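Why Do Plates Stand Up in the Dish Rack?
A washing-up explainer for people who have been told it's their turn
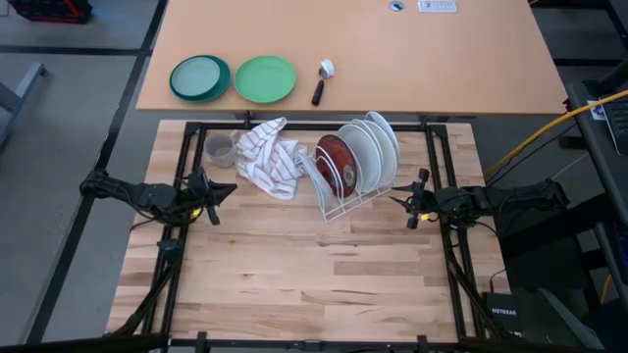
What a rack is for

A dish rack looks like something a bored person made out of coat hangers. It is mostly gaps. You pay for a bit of wire and take home a great deal of air, and the air is the part that does the work.

A wet plate dries in two ways. First, most of the water runs off. Water is lazy and always goes downhill if there is a downhill to go to. Lay a plate flat on its back and there isn't one, so the water sits in the middle and makes a pond. Stand the same plate on its edge, like the red one and the white ones in the rack, and the pond slides off.

Second, the last thin layer of water floats away into the air. This is called evaporation. Tiny bits of water, far too small to see, break loose from the surface and drift off. They do this faster when the air is moving and when there is plenty of air to drift into. That's why the slots have spaces between them. Two plates pressed together like slices of bread will keep each other damp until bedtime.

Why plates lean

Plates are not very good at standing. They are round, and round things would prefer to roll under the cooker. The wires hold each one near the bottom and let it tip back a little, so it has something to rest on. Leaning is fine. Leaning on your neighbour is less fine, and this is true of plates as well as brothers.

The trouble with mugs

A mug is a pond with a handle. Leave it the right way up and the water stays in the bottom. Turn it upside down on a flat table and the water runs out, but now damp air is trapped inside with nowhere to go. A mug on its side lets some air in, though it may keep a small puddle along the lower wall. The best place is upside down on the wires, where water can get out and air can get in.

What about the tea towel?

A tea towel is made of threads with very narrow gaps between them. Water creeps into those gaps by itself, even uphill, which is the one time it isn't lazy. Scientists call this capillary action. You can call it drying up.

But the gaps fill. After that the towel only moves water from one plate to the next, and you will be told you're not doing it properly. A towel left in a crumpled heap also takes ages to dry, as its folds shut the air out. Hang it up flat.

Try it on Thursday

Or any other day with washing-up in it. You need two plates the same size, a rack and a clock.

Rinse both plates in cold water.
Stand one in the rack.
Lay the other flat beside it, right way up.
Look at them again after 17 minutes.

Write down which one is drier. Then try it with a mug, and then explain to whoever is waiting for the sink that this is science.

Words by Seema Solanki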